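Come and read old letters with me in Noncombe (July, paid a little, tea included)

I'm looking for up to 7 people to spend part of July helping me type up a big pile of family letters, and I'd love it if one of them was you!
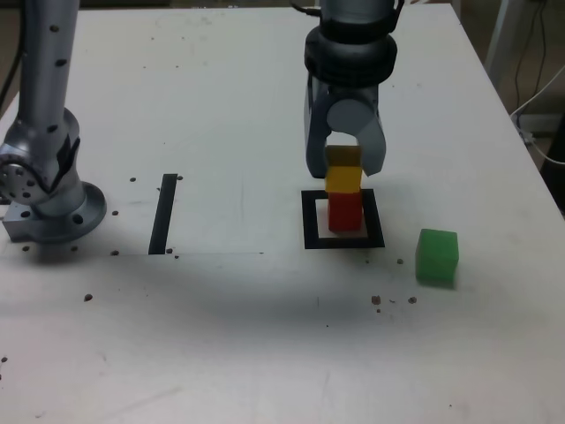 The letters belonged to Margareta Crăciun, who ran a boarding house in Morport and seems to have kept every scrap of paper that ever came through the door. Her grandson Florin Ilie has handed them over to our local history group – 1052 letters, in boxes, in no order I can make sense of. Most are in English, 112 are in Romanian, and a few switch halfway down the page when the writer got cross.

You don't need any training. If you can read your own grandmother's handwriting you're most of the way there (mine wrote like a spider falling downstairs, so I had a head start). You do need to type reasonably well and be okay with leaving a gap when you can't read a word. Please don't guess! I spent a whole winter undoing my own guesses on the Zadine diaries and I'm still sore about it.

We meet from 10 in the morning until 1, three mornings a week, upstairs at the Dobre building on the hill. There's an elevator but it's slow. I can pay $15 an hour plus your bus fare. Bring your own laptop if you have one, and a sweater, even in July.

Romanian readers, I especially want to hear from you. Rodica Roman is doing that half on her own right now and she'd be very glad of the company. The good gossip is all in her boxes, too.

To sign up, leave a note for Min-kyu Ryu at the Dobre front desk with your name, your phone number and which mornings suit you. I'll call you back myself, usually in the evening after supper.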